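Two-Arm Bench Build: Frequently Asked Questions

Vevport is the shared workshop, Lekex is the name we gave the bench, and this page covers the questions that come in most often from members and from people building something similar at home. Last edited in August.

What does the bench do?

It moves small parts from one spot on a work surface to a container at the other side. Two grippers share the same surface. For now we work with one kind of part at a time, and sorting will come later.

Can I build one at home?

Yes. You need a sturdy table, a way to clamp things to it, and patience with wiring. A spare room is fine. A kitchen table is a bad choice, as the bench has to stay put between sessions or you will be calibrating every evening.

What did it cost?

Our total stands at $1,812, including parts we broke and replaced. Motors were the largest share. The fingers were the smallest, and we went through several versions of them before settling on a shape.

Which parts should I practice with?

Start with blocks that have flat faces and sharp edges. Pick a color that stands out from the work surface. Red on blue-gray works well and the software has little trouble finding the edges. Leave plenty of open surface between the pickup spot and the bin, so a bad move has room to go wrong.

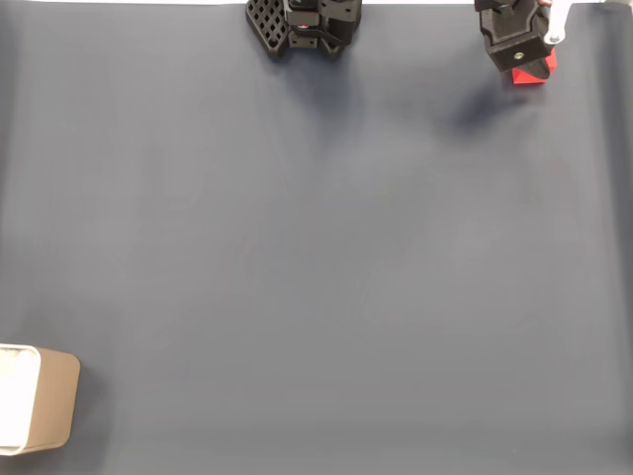 How long does calibration take?

Allow 24 minutes for both arms if nothing has been moved. Run the routine once per arm with the surface clear, then save the offsets before you load any parts.

Do I need two arms?

No. Start with one. The second arm doubles the wiring and adds the problem of keeping the two out of each other's way. Our software uses a simple rule: only one arm may enter the middle zone at a time, and the other waits.

What is Nisbet?

Nisbet is our name for the control program. It runs on an ordinary desktop computer. Members can copy it from the shared drive. The settings file has comments for each value, and the only ones you should need to change are the arm lengths and the speed limits.

How fast should the arms run?

Slow. Keep the speed limit at its lowest setting until you have done 500 moves without a collision. After that, raise it one step at a time and keep the stop button within reach.

How do I line up the fingertips?

Close the gripper slowly over a bare patch of surface and stop when only a small gap is left between the tips. Look at them from behind the base. If one tip sits higher than the other, loosen that finger, shift it, and tighten it again. Repeat after any hard bump.

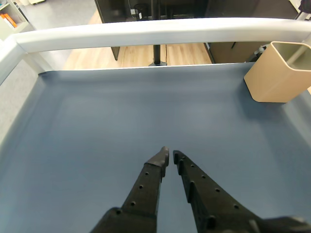
Pristwood wrote in to say that a strip of paper works better than judging by eye: close the tips on it, pull gently, and if it slides out from one side more easily, that finger needs adjusting. We have tried this and added it to the setup sheet.

What if a gripper stalls?

Cut the power first. Check for a cable caught at the base, then move the fingers by hand to feel for a tight spot. If they move freely, restart Nisbet and repeat the calibration for that arm.

Can I book time on the bench?

Yes, in blocks of 2 hours. Use the sign-up sheet by the workshop door and write down any settings you changed.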